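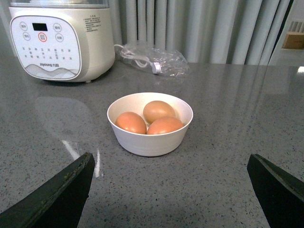
By Valbona Papadopoulos | Kitchen Tips
April

Last updated: April, 5 pm

Every maker of kitchen robots now has a page of "good practice", and most of it is written by people who don't cook. I've read the Trenitz one twice. It says to "ensure a suitable work area" and leaves it there. Suitable for what?

These are the rules I'd keep.

Give it clear counter on every side of whatever it's picking up. Three eggs in a small white bowl is a fair job. A full box of them next to the kettle is asking for it.

Push other appliances to the back. Tie up spare flex or bag it. I don't care how clever the gripper is meant to be, a trailing cord is a trailing cord.

Use a bowl with a wide rim that sits flat. Eggs touching each other are harder to get hold of than one on its own, whatever the Plendeck leaflet claims.

Shiny worktops throw back a lot of light. Try drawing the curtains before you ring the helpline.

Wash the fingers after raw egg. Hot water and soap if they come off -- if they don't, ask the seller how you're supposed to clean them, and get it in writing.

Keep your own hands out while it moves. Find the stop button first.

As for the "kitchen safe" sticker, Nipon Khamphan wrote in to ask who tests for it. I asked Trenitz. No answer yet.

397 shares | 5 comments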